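Viewer Mail and Clips: FAQ

Can I request a clip from the morning show?
Yes. Send the air date and the host's name to Radoslava Kolář at the Potusico viewer desk. Requests are limited to 20 minutes of footage.
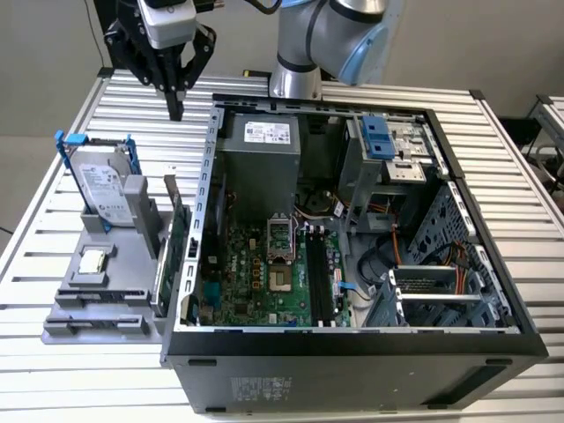
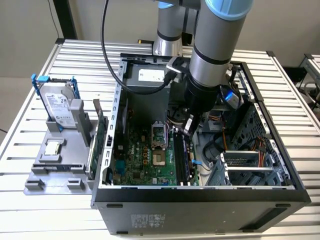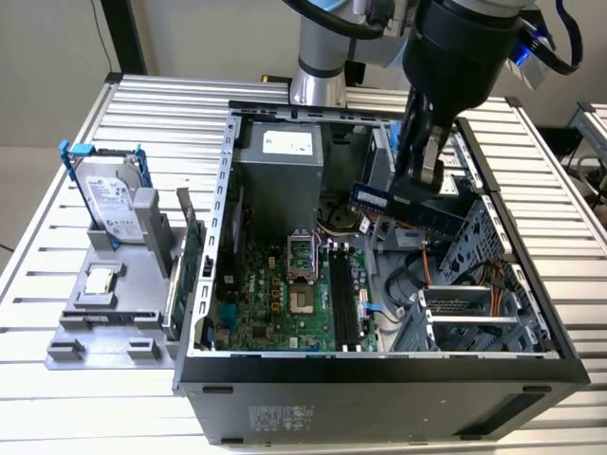

Are guest remarks corrected on air?
Corrections run within 12 days, at the top of the hour. A spoken correction names the segment and the error. When a guest misnames something shown on screen, such as calling the open desktop tower a server, the caption is changed in the archive copy only.

Are transcripts available?
Transcripts are posted for weekday shows. Panel segments are excluded.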